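## 3. Planning and budgeting for your Setar work cell

Read this section before you order anything. Most returns to our Prindthorpe office are for parts that were never needed.

### 3.1 Set the spending limit

1. Write down the single task the arm has to do first. Leave later tasks off this list.
2. Set aside $4,000 for grippers, mounts, cables and the work surface. The arm is quoted separately.
3. Order 2 sets of gripper fingers. Fingers are a wear part, and a spare set costs less than a stopped cell.
4. Allow 30 days for delivery of fingers in a non-standard shape.

**Note:** Hikero mounts fit the Setar wrist without an adapter. For Birhane mounts, add the adapter plate to your order.

### 3.2 Choose the fingers and test pieces

Collect the items the arm will handle before you pick a finger shape. Cardboard is cheap and easy to replace, so include some in your first tests. Look at the contact point as well as the grip: closed fingers with a narrow tip put their force on a small spot, and a box panel can dent there.

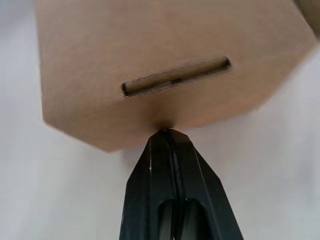
### 3.3 Plan the work surface

1. Choose a plain, matte surface. White is fine under soft, even light.
2. Measure the largest item and leave clearance on both sides of the gripper for any overhang.
3. Check that the wrist camera can see the fingertips when a large item is in place. If it can't, budget for a second camera on a fixed stand.

**Caution:** Do not use closed fingers to push on a carton with goods inside. Test with an empty one first.

### 3.4 Before you send the order

- Confirm the part numbers with Wakana Iwasaki in sales.
- Send finger drawings to Tekle Shiferaw for review. Custom fingers can't be returned.
- Keep a copy of the quote with the cell paperwork. You will need it for section 4.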